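Home Topics Ask Members Search
Zuvby Help > Robot arms > Grippers
Last updated 14/11/2020
4 minute read

Gripper drops round items part way through the lift, then says the grip was fine

Posted by prork_bench

I look after a small arm with a two-finger gripper on a worktop at our site in Prorkuddale. The gripper is a Jumeck and the arm runs on Juhl software. We use it to pick up food items one at a time and put them in a tub. It was fitted in April and worked well until we changed the fingertips.

The fault is this. The arm goes down over an ear of corn, closes, and the software reports a good grip. It lifts, and somewhere on the way up the corn rolls out of the fingers and lands on the worktop. The arm carries on to the tub, opens over it and logs the job as done. In a run of 200 lifts it dropped 20, and every one of the 20 was logged as a success.

It does this on corn and cucumbers. It hasn't done it on boxes or anything with flat sides.

Things I have tried:

Closing force up from 2 to 3 in the settings. Fewer drops, but it started to mark the kernels.
Slowing the lift by half. No change.
Wiping the fingertips with a damp cloth and drying them. Good for a short while, then back to the same.
Restarting everything. No change.

My other worry is safety. One of the drops rolled off the worktop, and a colleague reached in to catch it while the arm was still moving. The arm missed her hand, but it did not slow down or stop. I have switched it off for now. Is this a gripper fault, a settings fault, or both?

Posted by tallow_and_tin

Both, I think, and leave it off until you have dealt with the second one.

The false success comes from how the software decides it has hold of something. On the Juhl set-up I use, it looks at the gap between the fingers once, at the moment they stop closing. If the gap is bigger than the empty setting, it calls that a grip and never looks again. So if the corn drops out on the way up, the log knows nothing about it. There should be an option called something like 'check hold during move'. Mine was off when it arrived. With that on, the fingers closing further during the lift counts as a drop and the arm stops where it is.

You also changed the fingertips, so the empty setting is probably out. New tips are often a different thickness. Close the gripper on nothing, read the gap, and put that number in.

As for the hand, turning the speed down is not a guard. You need something that stops the arm when a person reaches in, whether that is a screen, a light curtain or a gate with a switch on it. Put a low lip along the front of the worktop as well, so things can't roll off. And write down what happened with your colleague, even though she wasn't hurt. Your site will want a record of it.

Posted by mr_grommet

Had the same with courgettes. Turn the force up to full and forget about it.

Posted by lowfield_arms

Please don't turn the force up to full. It will crush the corn, and you have just had a hand in there.

I would look at where the fingers meet the item. Narrow tips on a round cob only touch it along a thin line each side. If they close above the widest part, they push it downwards and out as they squeeze. If they close at one end, the heavy part swings and twists itself free. Either one can still look like a grip at the start. The steps I used:

1. Stop the arm and lock it off before you touch the fingers. Check the tips are seated fully and level with each other. Ours had gone on slightly crooked after a change.

2. Reset the empty gap as tallow_and_tin says, then put the force back to 2.

3. Look at the wrist camera view before the fingers go down. With the cob lying at a slant off to one side like this, the gripper has to move across and turn to match before it closes. If your program only moves across and doesn't turn, it will take hold at an angle.
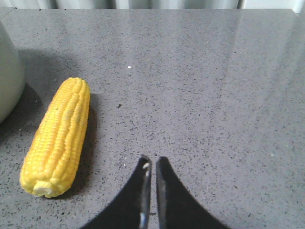
4. Lower the closing height a little at a time until the tips meet the cob at its widest point, without touching the worktop. Do a short test lift each time – a hand's width is plenty – and hold it there before going further.

5. Run the full set again with the hold check on, from outside the guard. Compare the log with what is in the tub, and don't go back to normal running until the two agree.

If it still slips after that, ask Jumeck for curved or softer tips. The flat ones are fine for boxes.

Back to topic Next topic Report Print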